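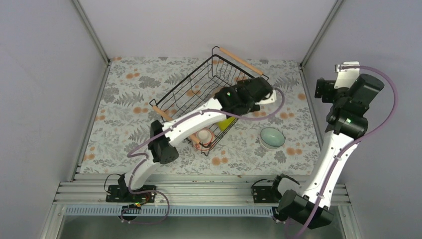
Version 4 of our cell rules went up on the wiki in March. It replaces a document that had grown to eleven pages and that, going by the questions we kept getting, was read as far as page two. Monique Poulain cut it down and I argued with her over most of the cuts. These are my notes on the parts that changed, for the people at Wernside who asked and for anyone else writing rules for small two-arm benches.

Scope first. The rules cover bench-mounted arms working on household objects inside a three-sided enclosure with an open front. They do not replace the risk assessment for the cell. If the assessment and the rules disagree, the assessment wins and someone files a correction the same day.

Hoses and cables. The old text said "route hoses neatly", and two people can look at the same hose and disagree. The new text says the hose must follow the link, must have slack at the elbow, and must clear every object on the work surface through the full range of the task. The check is done at 50 percent speed with the gripper open, then repeated with it closed. A loop at the wrist is allowed. A loop that can reach into a rack or a basket is a fail, even if it has never caught on anything. Loïc Tessier wanted a maximum loop diameter. We tried to write one and gave up, as the number depends on the task.

Hoses hanging over the front edge get their own line now. They are allowed if they stay out of the walkway and have no joint in the hanging section.

Parking. When only one arm is working, the other is parked upright, close to its own side wall. Parked means a stored pose, loaded by name. Jogging the arm until it looks out of the way does not count – I have done this myself and so has everyone on the team.

Object placement. Wire racks may sit at any angle. We used to require them square to the front rail, which made setup faster and produced results that fell apart as soon as the rack was turned. Markos Chrysikopoulos ran the comparison on the old Aubert cell and the square-rack rule was gone the next morning. What has to be logged is the rack, the items in it, and the items standing outside it. Bowls and cups are logged by their entry in the object list and never by color alone, for the simple reason that we own too many green bowls.

Surface covers. Patterned covers are permitted and for some task sets required. The cover must lie flat and must not reach under a base plate. Changing the cover in the middle of a set starts a new set. This rule gets the most complaints and is staying.

Restart after a stop. Unchanged, but moved to the first page. Clear the fault, look at both arms, look at the hoses, then reset. The person who resets is the person standing at the cell. Remote reset was removed from the Ornolum interface, so the paragraph that banned it is gone too.

Record keeping. Set sheets are kept for 90 days, incident sheets permanently. Fastener checks on the links and base plates are due every 2000 cycles or after any contact with the enclosure, whichever comes first. The old interval was monthly, and a busy cell and an idle one got the same attention.

Open items. Wim Michiels has a draft on gripper fingers and when to retire them, still missing a wear limit. Ticket 433, on labeling the wires at the base, has been open longer than I would like. Comments on either should go on the wiki page, please, and not to my inbox.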